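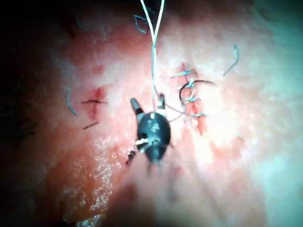
Hafþór Briem wrote in to say the thread is the weak spot of the Toltovex suture practice kit and he'd swap it out on day one. Agree, mostly. Had mine since December, used it most nights after class.

What you get: one pad, needle holder, forceps, scissors, a pile of packets. Case zips fine. Scissors are good, better than the Birton ones I started on. Needle holder is stiff at first, loosens up in a week or so. Forceps meh, teeth don't quite line up on mine.

The pad is the reason to buy. Three layers, skin layer has some drag to it, doesnt feel like poking an eraser. Takes a running stitch over and over in the same cut before it gets ragged. Mine lasted 9 evenings on one side, then I flipped to a fresh cut. 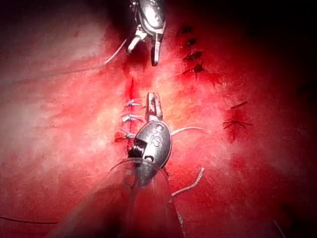 Two graspers facing each other across a sutured incision.

Thread, ok. Some packets tie nicely, some have so much memory the knot springs open before the second throw. Frustrating when you're learning, you think its your hands. I bought a box of Bunnag and my knots got better overnight. Annoying to pay extra for that.

Instruction booklet is tiny and skips left handed people completley.
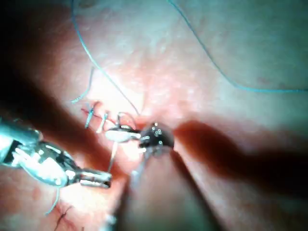
Can you buy the pad without the rest of the kit?

Toltovex sells it as a refill, same pad, comes flat in a sleeve with no tools.

Would get the refill again. Whole kit only if you own nothing yet, and budget for thread. 3 stars, maybe a bit more on a good knot day.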